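Folding pants on a bamboo mat bed - how do you keep them flat?
2 comments 132 views

Olvera_home
I fold on the bed, no table. Long pants slide off the mat evry time. Any trick? 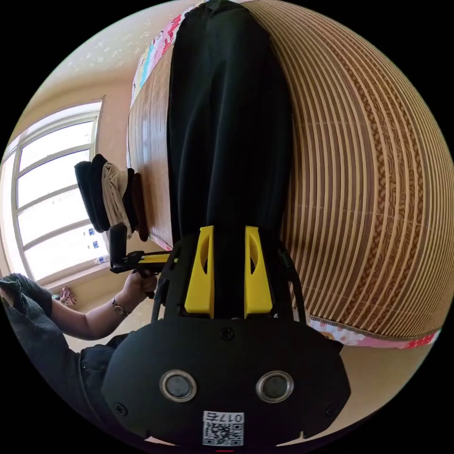

Pusten
Smooth them out longways first, then fold. Mine go upright in a row - same as the folded ones at the left of the bed there. Takes less room then a pile.

Shares 2

wusero
just hang them

Pusten
Hanging is fine if you have closet space. I dont.

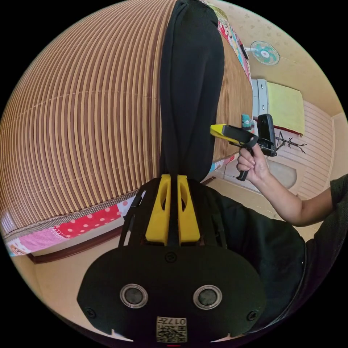 Also do the pants last, shirts first. Small stuff goes in a drawer.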